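**Can I wash a fleece throw with a gray upholstered seat cover?**

Gerrit Steyn
My white throw lives on the seat and both need a clean!

**Amerley Agbenyega**
Separately, please — gray lint shows on white! Shake the throw outside first, wash it cool, skip the softener and dry it flat. It comes up so fluffy!

**Elikem Laryea**
vacuum the seat, works great
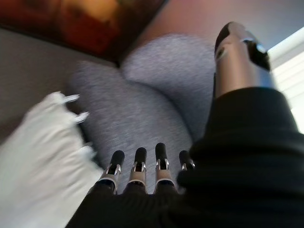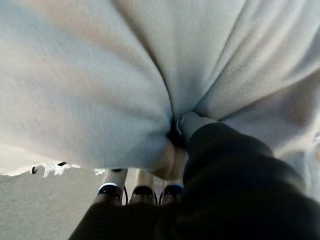
*Torkside Home Textiles Club — Help Pages*

Gray upholstery first, then soft white fabric. I love this pairing!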